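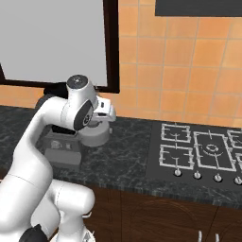 Frauke Hollmann wrote:

I'd leave the yeast out altogether, Radwa. A pure rye wants sour and time, and if your starter is lively enough to double overnight it will lift the loaf on its own. The yeast gets you a taller loaf on the day and a crumbly one by the next morning. What rye flour are you using?

Radwa Benkirane wrote:

Plamell wholemeal, the coarse one. Just to repeat the recipe for anyone who came in from the other thread (hello!): 200 g ripe starter, 591 g flour, salt, a spoonful of treacle, caraway if you like it, and enough warm water to make something like wet cement. I mix it with a wooden spoon, scrape it into a tin, smooth the top with a wet hand and let it sit until little holes show on the surface. Then a hot oven, turned down after the first bit.

I'm so happy with the flavour I could eat it plain, standing up. But the bottom third is still gummy, and my bread knife comes out looking as if I'd been spreading glue with it.

crumbcatcher wrote:

How long do you leave it before cutting?

Radwa Benkirane wrote:

Erm. An hour? It smells so good!

crumbcatcher wrote:

There's your glue. Overnight at the very least, wrapped in a tea towel. A full day is better, and two is better still with the coarse flour. I bake in the evening so that I'm asleep for the worst of the temptation.

Vuvosix wrote:

Resting helps but I don't think it cures a gummy bottom third. If it were only cut too early it would be sticky all the way through. Bottom third sounds underbaked, or the oven is lying to you. Mine was. I put a cheap thermometer in and it read 211 when the dial said 230, and I'd been blaming the flour for a whole winter.

Also 591 g is a very particular amount, where does that come from?

Radwa Benkirane wrote:

Ha, it's what fits my tin! I kept adding and taking away until it filled to just below the rim, then weighed it and wrote the number inside the cupboard door. The tin was my mother-in-law's and it's a funny long shape, so no recipe ever matches it.

Frauke Hollmann wrote:

Long and narrow is perfect for this. And I agree with Vuvosix, give it longer. Turn the oven down further and leave it in for another half hour. When I was learning in Gulska the loaves stayed in the falling oven for most of the afternoon, and the crust was nearly black and tasted of coffee. You can't dry out a rye loaf as easily as you'd think.

pennyloaf wrote:

Going to be the awkward one here and stick up for a pinch of yeast. I used to be strict about it too, then the hot weather came and my starter went so sour so fast that the bread was like chewing a lemon. A tiny bit of yeast and a shorter rise gave me back a loaf the children would touch. It kept perfectly well till the end of the week.

Frauke Hollmann wrote:

If the starter is racing, use less of it, and colder water. You're treating the wrong end.

pennyloaf wrote:

Tried both! My kitchen faces south and the water from the cold tap isn't cold. We may just have to disagree, I like my bread and you like yours.

crumbcatcher wrote:

I'm with pennyloaf for summer and Frauke for the rest of the year, so please both stop being right.

Has anyone tried scalding part of the flour? You pour boiling water over a cupful of it the night before, with the caraway in, and leave it under a plate. By morning it smells like malt and honey. It makes the loaf sweeter without any treacle and keeps it moist for ages. I got it from an old Paisan booklet I found in a box of jam jars at a jumble sale, and I haven't baked rye any other way since.

Vuvosix wrote:

Yes, lovely stuff, but I wouldn't send Radwa there yet. Scalded flour makes a stickier crumb even when everything goes well. Fix the bake first.

Radwa Benkirane wrote:

Too late, I've already got a bowl of it under a plate, it was reading about the honey that did it. But I'll bake it longer and lower, no yeast this time, and I've borrowed a thermometer from next door.

Radwa Benkirane wrote:

Update! The thermometer said my oven runs cool as well, so thank you Vuvosix. I gave it the extra half hour and then a bit more, and I hid the loaf on top of the wardrobe until the following evening. Still slightly tacky right at the base, but the slices hold together and I got them thin enough for smoked fish. The taste!! Sweet and sour at once, and the crust does have that coffee thing Frauke mentioned.

Frauke Hollmann wrote:

Wonderful. Now leave the next one two days.

pennyloaf wrote:

How much flour did you scald, out of the total? I might have a go this weekend, with my pinch of yeast, sorry Frauke.

Radwa Benkirane wrote:

One heaped cup, and I took it out of the 591 so it would still fit the tin. Make sure the water is properly boiling, and let it cool right down before the starter goes in.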